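J'ai passé une nuit à écouter des moules

Partager 46 | 8 commentaires

Il est cinq heures moins le quart, il pleut en travers, et Didier Rolland me tend un pantalon de ciré trois fois trop grand. « Tu remontes jusque sous les bras, après tu serres. » Bon. J'étais venue pour parler de qualité de l'eau, je me retrouve ficelée comme un rôti sur le pont du Pruvost, un chaland à fond plat qui a l'air d'avoir connu toutes les guerres.

Didier élève des moules sur bouchots depuis l'âge de dix-neuf ans. En février, il a accepté d'équiper une rangée de ses pieux de petits capteurs collés directement sur les coquilles. Le principe m'a ravie dès qu'on me l'a expliqué : une moule tranquille bâille, elle filtre, elle vit sa vie. Une moule contrariée se ferme. Alors on colle un aimant d'un côté, un capteur de l'autre, et on mesure l'écartement, jour et nuit. Le système s'appelle Zaltix, il tient dans un boîtier grand comme un pain de savon, et il envoie ses courbes à terre toutes les 8 minutes.

- Et si elles se ferment toutes d'un coup ? je demande.
- Alors on m'appelle, et je râle, dit Didier.

C'est arrivé un mardi, juste après les gros orages. Vingt moules sur vingt-quatre, fermées en moins d'une heure. Didier a cru à une panne (il croit toujours à une panne). Les prélèvements faits le lendemain ont montré que le ruisseau en amont charriait un sacré paquet d'eaux usées, un poste de relevage ayant débordé dans la nuit. Il avait déjà suspendu sa récolte de son propre chef, 800 kilos laissés sur les pieux. Il en parle encore avec une grimace, mais il en parle.

Les données arrivent chez Rirnano, un petit labo installé dans une ancienne conserverie, à deux rues du port. J'y débarque trempée, on me donne un café et une serviette, je les aurais embrassés.
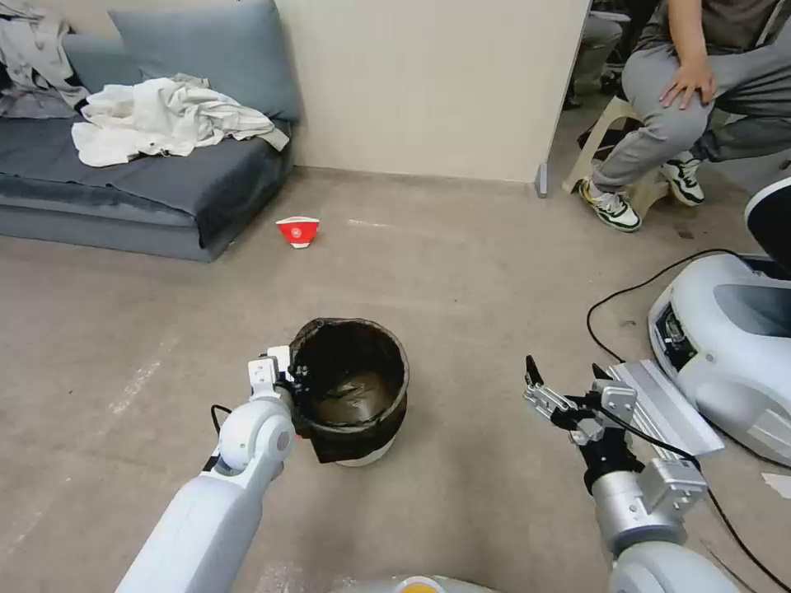 Un bras blanc, pince accrochée au rebord d'une poubelle doublée d'un sac noir.

Pornthip Limsakul dirige le suivi côtier. Elle parle vite, dessine sur tout ce qui traîne, et m'a montré pendant une bonne heure des courbes que j'ai fini par trouver belles - si, si, je vous jure. On y voit les marées, le passage des bateaux, et même un crabe qui est venu embêter la numéro 14 trois nuits de suite. Elle ne veut surtout pas qu'on écrive que les moules remplacent les analyses. « Elles me disent qu'il se passe quelque chose. Quoi, je dois aller le chercher dans un flacon. » Une eau plus douce après la pluie, une chaleur soudaine, une algue toxique : sur l'écran, ça peut se ressembler beaucoup. Et certaines toxines ne les dérangent pas du tout, elles filtrent tranquillement et nous laissent le problème.

Reste l'argent. Une rangée équipée revient à 1 000 euros, pose comprise, et les colles marines ne durent pas éternellement. Le prochain site sera l'anse de Vurilden, plus abritée, avec des huîtres cette fois. Pornthip s'en réjouit, Didier beaucoup moins, rapport à une vieille rivalité entre éleveurs dont je n'ai pas réussi à démêler l'origine.

Je suis repartie avec un seau de moules sur le siège passager, calé avec la ceinture. Cuites le soir même, échalotes, un verre de blanc, pas de crème, Didier m'avait fait promettre.

Partagé 200 fois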